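Lasst den Korb auf dem Bett stehen

Neulich hat mich meine Schwägerin gefragt, warum bei uns im Kinderzimmer eigentlich keine Spielzeugkiste mit Deckel steht. Sie hatte gerade eine gekauft, ein Riesending von Inodar, mit Dämpfung im Scharnier, damit sich keiner die Finger klemmt, und war ganz begeistert davon. 343 Euro, da musste ich schon schlucken. Ich habe dann etwas gemurmelt von wegen zu wenig Platz. Das war gelogen, Platz hätten wir. Ich mag diese Kisten bloß nicht, und weil ich es ihr am Kaffeetisch nicht sagen wollte, schreibe ich es jetzt hier auf (sie liest mit, hallo!).

Eine Kiste mit Deckel ist ein Grab. Was unten liegt, liegt unten, und zwar bis zum nächsten Umzug. Als wir damals aus der Wohnung in Gastel ausgezogen sind, habe ich in unserer alten Truhe Sachen gefunden, an die ich mich beim besten Willen nicht erinnern konnte, einen halben Kaufladen zum Beispiel und eine einzelne Flosse. Seitdem bin ich bei offenen Körben gelandet, am liebsten bei den ganz schlichten aus weißem Kunststoff, mit Löchern in den Wänden und einem ausgeschnittenen Griff an der Seite. Schön sind die nicht, das gebe ich zu. Aber man kann oben reinschauen, man kann sie mit einer Hand wegtragen, und wenn mal ein Joghurt drin landet, stellt man sie unter die Dusche und fertig.

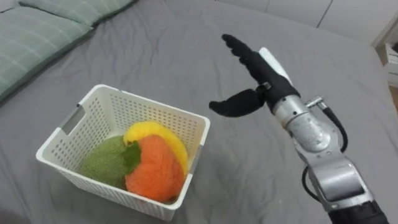

Plüschobst im Lochkorb, auf grauem Laken und neben den hellgrünen Kissen.

Und jetzt zu meiner eigentlichen These, für die ich in der Familie regelmäßig ausgelacht werde: Aufgeräumt wird auf dem Bett. Nicht auf dem Boden! Auf dem Boden sitzt man krumm, man sieht die Hälfte nicht, und nach kurzer Zeit wird aus dem Aufräumen wieder ein Spiel, bei dem alles unter den Schrank rollt. Das Bett dagegen ist eine wunderbar große, weiche Arbeitsfläche in vernünftiger Höhe. Korb drauf, Kuscheltiere drauf, Plüschobst drauf, und dann wandert eins nach dem anderen hinein. Der beste Nebeneffekt kommt abends, so gegen sieben: Wer schlafen will, muss vorher fertig werden. Ich habe noch keine Erziehungsmethode gefunden, die so wenig Gerede braucht.

Hanne Rissanen, bei der ich vor Jahren mal einen Abendkurs über Haushalt mit kleinen Kindern gemacht habe, sah das völlig anders. Für sie war das Bett heilig, da kam nichts drauf außer Decke und Mensch. Sie hatte für alles eine Regel, und die Regel hatte meistens noch eine Unterregel. Ich habe fleißig mitgeschrieben und zu Hause ungefähr 900 kleine Etiketten gedruckt, für jedes Fach eines, mit Bildchen. Gehalten hat das vier Wochen. Danach klebten die Etiketten am Kühlschrank, am Hund und an mir. 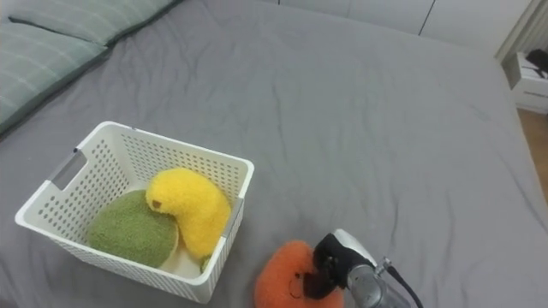
Was ich aus dem Kurs trotzdem behalten habe, ist die Sache mit der Menge. Ein Korb muss klein sein, so klein, dass es fast ein bisschen nervt. Wenn das Obst drin ist und das Kind noch drei Stofftiere obendrauf quetschen will, dann fängt ganz von allein das Nachdenken an, was eigentlich zusammengehört. Bei uns heißt das Ergebnis seit Ewigkeiten »der Obstladen«, und in den Obstladen darf nur Obst. Diese Regel kommt nicht von mir! Die Kinder haben sie selbst aufgestellt und verteidigen sie mit einer Strenge, gegen die Frau Rissanen geradezu lässig war. Ein Teddy, der sich da hineinverirrt, fliegt im hohen Bogen wieder raus.

Überhaupt, Plüschobst. Meine Freundin Sointu Riihimäki findet es albern, Obst müsse man essen und nicht kuscheln, sagt sie. Ich finde, es ist das ideale Spielzeug zum Aufräumenlernen. Es macht keinen Krach, es tut nicht weh, wenn man drauftritt (wer je nachts auf einen Baustein getreten ist, weiß, wovon ich rede), und die Farben sind so knallig, dass man eine Banane auch im größten Durcheinander sofort wiederfindet. Auf einem grauen Laken sowieso. Ich hatte früher Bettwäsche von Asto mit lauter bunten Streifen und Tupfen, da konnte man ganze Stofftierfamilien drauf verlieren. Seit alles grau und blassgrün ist, suche ich deutlich weniger.
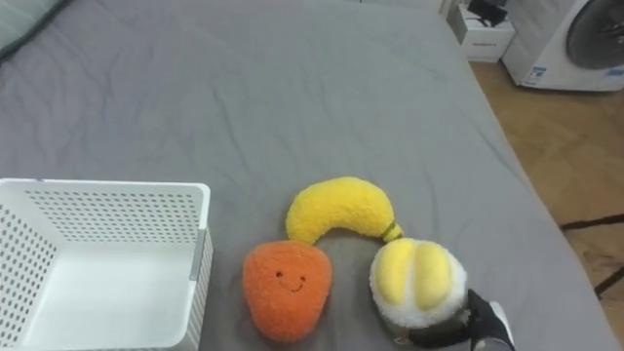
Korb leer, Obst draußen: Das orange Plüschtier lächelt trotzdem.

Dass der Korb dauernd wieder ausgekippt wird, gehört übrigens dazu. Früher hat mich das wahnsinnig gemacht, heute halte ich das Auskippen für die halbe Miete - Kinder räumen viel lieber ein, wenn sie vorher ausräumen durften. Man muss nur selbst den Mund halten und nicht gleich »Ach nein!« rufen. Das übe ich noch.

Meine Schwägerin darf ihre Kiste natürlich behalten. Aber falls der Deckel irgendwann nicht mehr zugeht, ich habe im Keller noch zwei Körbe stehen, die kann sie haben.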